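Una mañana de puertas abiertas en el centro de formación profesional de Plilia 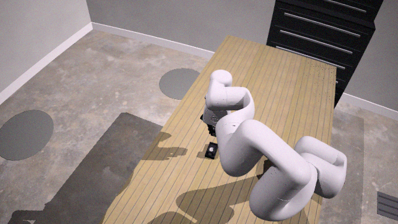 Salimos de casa temprano, con el café a medio tomar y una carpeta llena de preguntas que mi hija había ido apuntando durante la semana (y otras tantas mías, que fui añadiendo por detrás en letra más pequeña para que no se notara demasiado). Hay que decidir antes de que termine mayo dónde va a estudiar los próximos dos años, y en casa llevamos desde Navidad dándole vueltas al asunto en cada comida. Así que cuando vimos que el centro Duma, en Plilia, abría sus puertas toda una mañana a las familias, nos apuntamos esa misma noche.

Para quien no conozca la zona, Plilia queda al final de la línea de autobús, pasado el polígono, y el trayecto se hace un poco largo, la verdad. Nosotras fuimos en el 413, que para justo delante de la verja, y lo digo porque en la página del centro todavía aparece la parada antigua y vimos a más de una familia subiendo la cuesta a pie, con cara de haber madrugado para nada. El aparcamiento es pequeño y a las nueve y media ya estaba completo.

Nos recibieron en el vestíbulo con una pegatina para el abrigo, un plano doblado en cuatro y un horario de charlas que, como pasa siempre en estas cosas, dejó de cumplirse a la segunda. La bienvenida fue en el salón de actos. Caben 200 personas sentadas y había gente de pie junto a las puertas, así que empezaron con retraso mientras traían sillas de las aulas. La directora habló un rato largo, quizá demasiado para los más jóvenes, que a esa hora miraban el móvil sin disimulo, pero a mí me gustó escucharla. Contó que el centro tiene este curso 975 alumnos repartidos entre mañana y tarde, y que una buena parte no viene directamente del instituto: hay personas que han trabajado varios años y vuelven a estudiar, otras que empezaron una carrera y la dejaron, y madres y padres que se matriculan en el turno de tarde cuando los niños ya van al colegio. Me pareció bonito que lo dijera delante de chavales de dieciséis años, que suelen creer que lo que elijan ahora es para siempre.

Después nos dividieron en grupos. A nosotras nos tocó el de administración, comercio y atención a la dependencia, que son las ramas entre las que duda mi hija (sí, ya sé que se parecen poco entre sí, y en casa también se lo hemos dicho). La profesora que nos acompañaba llevaba once años en el centro y contestaba a todo con una paciencia enorme, incluso a un señor que preguntó tres veces por el precio de los libros. Por cierto, los libros: en casi todos los módulos de primer curso trabajan con apuntes propios, y en la biblioteca hay préstamo para el resto. Conviene pedirlos en julio, nos dijo, y no esperar a septiembre.

En la rama de administración han cambiado bastante la manera de evaluar. Hay menos examen final y más trabajo entregado a lo largo del trimestre, y los alumnos llevan entre todos una empresa simulada, con sus facturas, sus nóminas y sus reclamaciones de clientes, que se escriben unos grupos a otros. Un chico de segundo nos contó que las reclamaciones eran lo más divertido del curso y que su grupo había recibido una carta de dos páginas por un pedido de grapas. Mi hija se rió mucho y yo tomé nota, porque hasta ese momento la administración era la opción que más pereza le daba.

Lo de atención a la dependencia fue otra cosa, más tranquila. Nos sentamos en círculo con tres alumnas y hablaron de las prácticas sin adornarlas. Una de ellas dijo que las primeras semanas volvía a casa agotada y que pensó en dejarlo, y que ahora no se imagina en otro sitio. Las prácticas se hacen en residencias de la comarca y también en Randodwood, la fundación con la que el centro tiene convenio desde hace tiempo, y las tutorías son cada quince días. Pregunté qué pasa si un alumno no encaja con el lugar que le asignan y me explicaron que se puede pedir un cambio durante el primer mes, con un informe de la tutora. Me quedé más tranquila.

A media mañana hubo un descanso en la cafetería. Los alumnos de cocina habían preparado unas empanadillas de espinacas y un bizcocho de naranja del que repetí — lo confieso sin ninguna vergüenza — mientras hacía cola para hablar con la orientadora. Esa cola fue lo peor organizado de todo el día. Había una sola mesa para becas, transporte, convalidaciones y plazos, y tardamos casi una hora en llegar. Creo que con una segunda persona, o con una hoja impresa que resolviera las dudas más corrientes, se habría aliviado mucho. Lo puse en el cuestionario de salida, con cariño.

Dicho esto, cuando por fin nos tocó, la orientadora nos atendió sin prisa ninguna. Nos explicó el calendario de solicitudes y nos recomendó poner 2 ciclos en la preinscripción aunque mi hija tuviera uno muy claro, porque la lista de espera se mueve bastante en verano. También nos habló del programa Khondokar, que yo no conocía: una ayuda para el alumnado que vive lejos y tiene que coger más de un autobús, que se pide en la propia secretaría y es compatible con la beca general. Hay que llevar el certificado de empadronamiento y el resguardo de matrícula del año anterior, si lo hay. Apunto esto con detalle por si le sirve a otra familia de los pueblos de arriba, que sé que me leéis unas cuantas.

La última parte era libre y cada cual podía acercarse a lo que quisiera. Dimos una vuelta por la biblioteca, que es luminosa y tiene mesas grandes para trabajar en grupo, y nos asomamos a la sala de idiomas, donde una profesora había montado un juego de entrevistas de trabajo en inglés. Mi hija, que en casa asegura que no sabe decir ni los buenos días, se sentó y aguantó cinco minutos contestando. Yo me quedé en la puerta fingiendo que leía el tablón de anuncios. También estuvimos un rato con la asociación de estudiantes, que organiza un intercambio de ropa en otoño, una liguilla de voleibol y un grupo de estudio por las tardes para quienes se atascan con las matemáticas. El grupo es gratuito y lo llevan alumnos de segundo.

Me faltó ver un poco más de clase de verdad. Todo lo que se enseña en una mañana así está preparado para las visitas, es lógico, y me habría gustado sentarme diez minutos al fondo de un aula en un día cualquiera. Se lo comenté a la profesora que nos guiaba y me dijo que se puede pedir: basta con escribir a secretaría y te asignan una hora, siempre que no sea época de exámenes. Hemos escrito ya y estamos esperando respuesta.

Volvimos en el autobús de la una y cuarto, con la carpeta más gorda que a la ida y un trozo de bizcocho envuelto en una servilleta para su hermano. Mi hija no dijo nada hasta pasado el polígono. Luego me preguntó si en las residencias dejaban llevar el pelo suelto, y estuvimos hablando de eso hasta casa. Si alguien ha hecho allí el ciclo de dependencia en turno de tarde y quiere contarnos cómo le fue, los comentarios están abiertos y los leo todos, aunque a veces tarde en contestar.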